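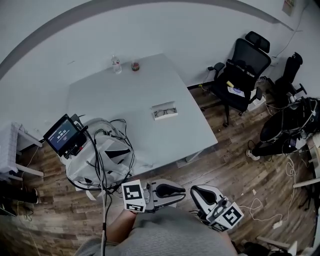
Reuse and Repair for Makers
Session 9: What "recycled" means on a label

Bring the swing tags you collected. If you forgot, your own coat probably has one.

Terms for this session

Post-consumer: somebody bought it, used it and got rid of it.
Pre-consumer: factory leftovers. Offcuts from a cutting room count, though nobody ever wore them.
Reclaimed: can mean either of the above. Ask which.
Eco: means the label had room for three more letters.

Case A: the Gelov tote
Sold as "made with recycled canvas." The body is new cotton. The recycled part is the inside pocket. Every word on the tag is true, and you should read it again with that in mind. What would you have to ask the seller to find this out before paying?

Case B: Fustine lampshades
Cut from wool blankets bought at house clearances. The maker keeps a ledger, and by the end of last season it listed 548 blankets, each with a purchase note and a remark on moths. The remarks get shorter as the ledger goes on. Compare the paperwork with Case A, then compare the prices.

Case C: the Lambrakis bench
Old church pews, sawn up and sold as garden benches. A pew is already a bench. Is this upcycling, downcycling or moving furniture outdoors? Have an opinion ready, and expect to lose it when we get to the varnish.

For next time
Write a label for one thing you have made, 2 sentences at most. State where the main material came from and what you bought new, including thread, glue and screws. "Lovingly" is not a material.

Reading: the Jinesstead seller guidelines, section 2. It is dull and you will need it.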